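What an Open Day Should Measure
27 Jul 2022
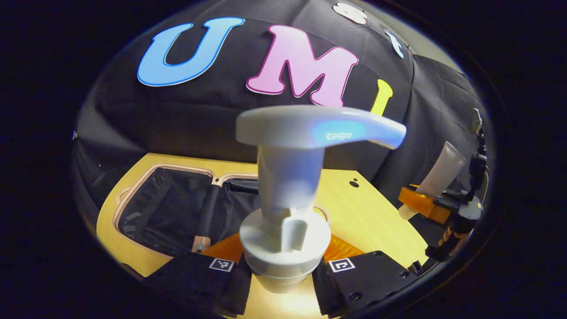 A staged table is still a table

I went to the Tillden open day expecting to write about arms. I came back wanting to write about the table, and about the way we judge what is done on it. The station I stayed at longest was the one with toiletries: a white pump dispenser in one gripper, a translucent squeeze tube in the other, an open black case to the left, black fabric hung behind with cut-out letters fixed to it. Visitors walked past it to get to the large arm in the main hall, which was moving castings. I think they had their priorities backward.

A casting is rigid, heavy and the same every time. The cell that handles it is a solved purchase. You write a specification, three vendors bid, and the one that meets cycle time at the lowest cost gets the order. A squeeze tube changes shape when you hold it. A pump dispenser has a head that turns and presses, a stem that is not where the weight is, and a base that is the only sensible place to grip. The fingers at the Tillden station had soft orange pads set against the dispenser low down, by its base. That choice of contact carries more engineering content than anything I saw in the main hall.

My complaint is with how such work is presented and scored.

Success rate is the wrong headline

The placard at the station was from Bilix, the firm that ran it, and it gave one number: 1000 recorded handling runs. Most people I overheard took this as a score. It is a sample size. A thousand runs on one dispenser, in one orientation, on one table, tells you the repeatability of a fixture. A thousand runs spread over different objects, start positions and operators tells you something about handling. The placard did not say which it was, and the staff member I asked said it was a mix and that the breakdown was not on hand.

I don't hold that against Bilix in particular. Hasavberg, two booths over, had a conveyor picker with a success percentage on a screen and no denominator at all. Seok had a video loop. By the standards of the day, a bare count was the most candid figure in the building.

What I would ask for is dull. State the number of distinct objects. State how many of them were not used during development. State what counts as a failure, and in particular whether a slip followed by a regrasp counts. Publish the list of failures with the object named. None of this needs more than a sheet of paper, and all of it exists already in somebody's log.

Markers and backdrops

There were square black-and-white markers on the gripper fingers, and I heard two separate visitors call this cheating. The argument goes that a machine working in a home or a warehouse will not have a printed square on everything it touches. That is true of the things it touches. The squares I saw were on the tool. Marking your own tool is ordinary metrology. Machine shops put reference features on fixtures and no one regards the resulting part as less real. If a marker on a finger gives a reliable finger position, use it, and spend the effort saved on the object, which has no marker and never will.

The backdrop is a better target. Black fabric removes most of the visual clutter a real counter would have. The large colored letters put some of it back, whether by design or for decoration. I would have liked to see the same task with the fabric taken down. A station that is good against black cloth and untested against a kitchen wall should say so on the placard.

Two tools, one job

Having two grippers at one table draws a crowd for the obvious reason, and here too I think the crowd's attention goes to the wrong place. Two tools do not double throughput on a job like this. They let one hold while the other acts, and that matters only if the second motion depends on the first. Handling a dispenser and a tube side by side does not by itself establish that. Opening the tube would. So would pressing the pump head with one tool while the base is held in the other. I stayed for 12 minutes and would gladly have traded all of them for a single attempt at either.

Tillden plans another open day in September. I would keep the toiletries station, move it to the main hall, and give the castings the side room. I would also print the failure list and hang it at eye level, next to the object that appears on it most often.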